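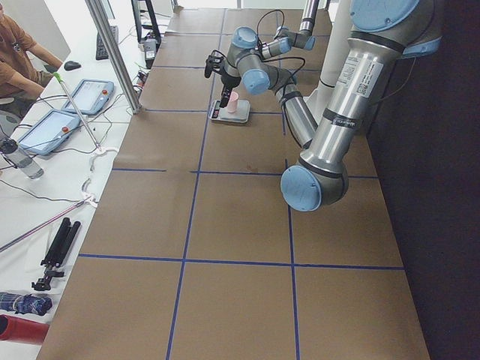
Heiðrún Lykkegaard asked me after the last talk why anyone would weigh into a cup when the cup already has a line on it. Most of this section is the answer.

Talk: Weighing small amounts on a covered table
Stoson open day, 25 April 2020

Slide 1. Leave it up while people sit down. Point out the pink cup and the small digital scale under it. Say that the talk is about those two, and about the paper.

The line on a cup tells you volume. Rice, salt and lentils all settle differently, so the same line gives a different weight each time. At Treravik we filled one cup to the line with dry rice and then tapped it on the bench. The rice dropped and there was room for more. Ask the room who has had this with flour. Usually plenty of hands.

Zeroing. Cup on the scale first, then zero, then pour. If the cup comes off and a different one goes on, zero again. Our target was 200 grams, with 2 grams allowed either way. Pause here - people like to write that down.

The paper. Brown kraft, the full length of the table, marked into big squares with dark blue tape. Shaohua Duan suggested the squares so that we could say where the scale had stood and put it back there the next day. Press the tape flat at the crossings. A scale with one foot on a ridge of tape will not sit level, and the reading wanders.

Spills. Brush them into a tray and weigh them as well. Do not tip them back in the cup until the figure is written down.

Changing the paper. We buy it from Ragnarsson on the long roll. Fresh sheet when it tears or gets greasy. Re-taping is slow, so allow for it in the morning.

Results. We did 400 pours up to November and 548 by the end. Full table is in the Ultum handout, back page. Do not read it out.

Questions. Someone will ask about liquids. Same method, but keep a cloth near the scale. Handouts are by the door.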